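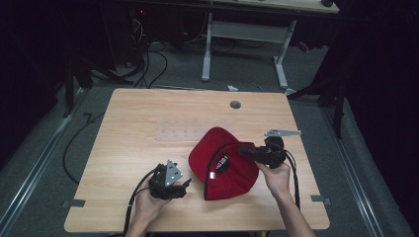
Wodine's hat swap is back, and the red caps went first

3 min read

Feb 13, 2023

I walked over to the Olivares building on my lunch break meaning to stay ten minutes, and I came home an hour and a half later with two hats I don't need and a lot of opinions about sweatbands. So, news! The Wodine Hat Swap is running again, it's upstairs in the carpeted office rooms this time, and you have until the end of the month to bring something in.

If you missed the first one last July, the idea is simple. You bring a clean hat that you're done with, you get a paper ticket, and you trade the ticket for any hat on the tables. If you don't have one to trade you can put a few dollars in the jar, and the money goes to the after-school bus. Last summer they took in 389 hats in all. This winter they had already passed 440 when I got there, and Trinity Begay, who runs the thing, has written 1,044 on the whiteboard as the number she wants to hit. I asked her where that came from. She told me it's how many kids ride the bus, so fair enough.

The big change this year is the checking. Last time everything got dumped into bins and you dug around until you found something, which I loved, but apparently plenty of people went home with a cap that had a cracked brim or a sweatband that should have gone straight in the trash (mine was one of them, a green corduroy thing, may it rest). Now every hat gets turned upside down on a table and looked over on the inside before it goes out. The front of a baseball cap can look brand new while the inside tells you it has been through three summers of lawn mowing.

Constanza Toledo was handling the ball caps and she let me pull up a chair. Her routine goes fast. She presses along the rim to feel whether the band is still stitched down, bends the brim a little, then looks for the tag. People cut the tags out all the time, she says, and then the swap has to guess at the size. Please leave them in if you can stand it! A cap with its tag and its inside label still in place gets sorted in seconds, and one without them goes on a pile to be tried on by whoever has the right size head that day. I was volunteered for that pile. I have a large head and it was a busy afternoon.

Red is what everybody wants. The Skivthorpe softball team wears red, and half the parents in town seem to have figured out that they can get a spare here before the season starts. Trinity says any plain red cap that comes in is gone by closing. Navy does fine too. Beige just sits there, and I say that as somebody who brought in a beige one and then saw it still on the table when I left. I tried not to take it personally.

Knit hats are on the far side of the room and need to be washed before you bring them, with no exceptions this time. Straw hats are welcome but go into storage for the summer round. They're not taking bike helmets, hard hats or anything that was part of a costume, although I did see a very good captain's hat get through and I suspect somebody on the inside wanted it.

The one complaint I heard was about getting there. The shuttle from Pultcombe only stops at the bottom of the hill, and it's a cold walk up with a bag. If you have more than 20 hats to drop off (coaches, I'm looking at you), call the front desk and they'll meet you at the side door with a cart. Parking behind Olivares is free after three.

Doors are open from noon to six through the end of the month, except on the holiday. Bring your hats in a bag with your name on it, and please brush the dog hair off first - Constanza asked me to put that in. I'm going back with my brother's old caps as soon as I can get them out of his closet, and I've got my eye on a gray wool one with earflaps that had better still be there.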